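Gripper setup on the Toprak arm, notes from May

I said in the last post that I would write down how I set up the gripper once the new fingers were on. I spent most of an evening on it and finished a little before 11 p.m., so some of this is from my notebook and some is from memory.

The cell is the Toprak arm on its steel stand, with the Plalel controller on the shelf underneath. The old fingers had worn at the tips and parts were slipping on the way to the tray. Ashraful Sultana cut me a new pair and left them in a bag marked left and right, which saved me an argument with myself.

First I jogged the arm to its service position, shut the air off, and bled the line. Then I took off the old fingers and wiped the mounting faces. There was a ridge of dried threadlocker on one side that I had missed last time. I think that ridge is why the old pair never closed square. I scraped it off with a plastic card.

The new fingers went on finger tight. I closed them on a flat gauge block, tightened the screws a little at a time, and opened and closed the jaws again. The first try left a sliver of light at one tip, so I backed the screws off and did it over.

After that I redid the tool offset in the controller. The new fingers are longer, and the old Z value would have driven them into the tray. The stored value was 257 and I changed it before I let the arm move anywhere near a part. I also copied the old settings file into the Mamham folder, where I keep everything for this cell.

Then I went over the open position in the simulator. I wanted the two fingers matched and the gap between them clear before running any moves.

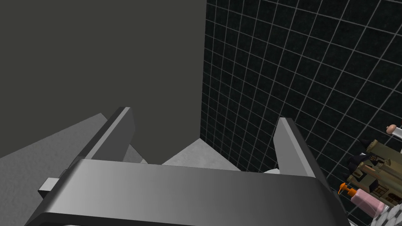 How often should the finger screws be checked?
I check mine every 2300 cycles, and once more after the first 46 on a new pair, which is when they tend to settle.

The test run was 18 picks at low speed. One part went in slightly crooked, and I traced that to the tray, which had shifted on its pins. I still need to replace the air line near the wrist. The fitting from Clenavia is on order, and I'll post the part number when it gets here.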